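Community Help > House and Garden > Floors and Carpets > Dents from heavy furniture

Do ice cubes really take furniture dents out of carpet?

Posted by mudroom_mel

We moved the piano out of the front room in September and it left four deep dents in the carpet. My sister-in-law swears by ice cubes. You put one in each dent, let it melt, and the pile is supposed to stand back up. I have read this on maybe a dozen sites and they all use the same wording, which makes me think they copied it from each other. A store in Getville wants to sell me a bottle of "fiber reviver" and the guy there couldn't tell me what was in it.

The carpet is a wool blend as far as I know, laid by the previous owners. Has anyone done this on a carpet that had weight on it for years, and not just a coffee table for a weekend? I don't want to soak the pad for nothing.

Cristóvão Peixoto

I laid carpet for a living before my knees gave out, and I'd put the ice trick in the "sort of" pile. What you're doing is wetting the fibers slowly. The cold doesn't do anything that I ever saw. A wet cloth and a little warmth get you to the same place faster, and you can control how much water goes in.

It matters a lot what the carpet is. Wool comes back pretty well with moisture. Nylon comes back with steam if you're patient. Polyester and olefin mostly don't, whatever the bottle says, and if the backing or the pad has crushed under there you can fluff the top all you like and still feel the hole with your foot. A piano can crush a pad. I pulled up a room in Stidaddale once where the owner had steamed the same spot for weeks, and the pad underneath was as flat as cardboard.

What I'd do, in this order:

Vacuum the spot first. Dirt in the dent turns to mud.
Lay a damp white cotton cloth over it. Colored cloth can bleed.
Hold a steam iron just over the cloth, not on it, for a few seconds at a time. Never put the iron on bare carpet, synthetics will melt and that's a patch job.
Work the pile up with your fingers or the edge of a spoon.
Let it dry all the way before you decide anything. Overnight at least.

Try it in a closet first, because "wool blend as far as I know" covers a lot of sins. Skip the reviver. I've tried two of them and I'm fairly sure both were water with perfume in it.

gravelroad74

Ice worked for me, sort of. Dents from a bed were gone after two tries, but the bed had only been there a year so maybe they would have gone anyway. I didn't do one dent with and one without, so I can't prove a thing.
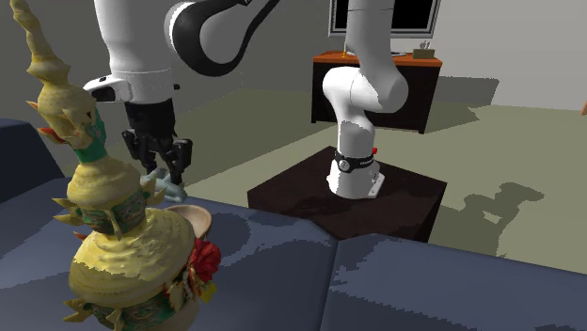

Caster cups are the other thing people push on you, and I'm not convinced by those either. The idea is that a wider foot spreads the load, and fair enough, but the ones I bought (Skemus brand, little plastic saucers) were hardly bigger than the bed legs. If something is heavy and has to stay put, you want a broad base under it, like the dark square pedestal the white arm is mounted on, just past the sofa. A flat board under each pair of piano feet would do more than any saucer. It'll still leave a mark in time, only a shallower one with straight edges, and I can't say whether that's easier to get out.

My neighbor says to shift your furniture an inch every few months so no spot gets the full weight. Good luck doing that with a piano.

hettie_b

just put a rug over it

mudroom_mel

Tried the iron and damp cloth in the closet and no harm done, so I did two of the four dents last night and left the other two alone to compare. The two I steamed look better on top but one is still soft when I press it, so I guess that's the pad. I might do ice on a third, mostly so I can tell my sister-in-law I did it. Does anyone know if you can patch just the pad without lifting the whole room?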